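Search the archives Go
Print this message | E-mail this message

[homebots] Re: are we at "useful around the house" yet?

Sorry for the slow answer, I've been buried in simulator runs for most of January and only got back to the list at 7 this morning.

You wrote:

> I keep seeing clips of arms folding shirts and wiping counters, and every
> one of them is sped up. My wife wants to know when she can buy something
> that clears the table after supper. I told her I'd ask the list. Is anybody
> here getting a plain chore to work more than once in a row? And does
> practicing in a simulator buy you anything, or is it just cheaper than
> breaking plates?

More than once in a row, yes! Whole table after supper, no, and I wouldn't let her hold her breath. Our group at Mandmont has been working on the dull end of it, which is picking up one thing from a table and setting it down where it belongs. We ran 1,489 tries in the simulator (we use Jedeo, mostly out of habit) and then 368 on the real arm over at the Gornovero shop. The sim numbers looked lovely. The real ones looked like my kids putting away their own laundry.

What gets us is the in-between stuff. A cup in the middle of a bare table is easy by now. Put something long and narrow down at a slant, with a seam or a groove in it, and the arm has to decide where to grab and which way to turn its wrist before it closes. My mother does that without looking up from her crossword. Ours still dithers, and it dithers worse when the shadows get complicated – dark patches on a tabletop have fooled more of our early versions than I care to admit.

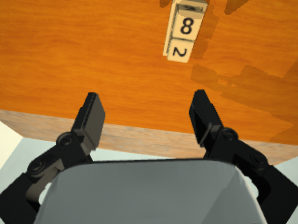
Simulator view from the gripper, fingers open, numbered tiles on the orange tabletop

So to your second question, I'd say practice in the simulator buys you plenty on reaching and lining up. You can change the wood, move the light and tilt the object all night long for the price of electricity. It buys you much less on touch. Slippery, squishy, sticky, a plate with gravy on it... the pretend world is still pretty bad at gravy.

Shop floors are further along, I think, and mostly for boring reasons. The parts show up in the same place and the cat doesn't sit on them. The Shehata folks have 2 arms loading trays and they seem happy with them, but somebody still walks over when a part comes in crooked.

Tell your wife the dishwasher is the best robot she's going to own for a while. And if you do try the table-clearing thing yourself, start with plastic cups and post your numbers, the bad ones too. I'd love to compare.

This site uses cookies to remember your archive settings. OK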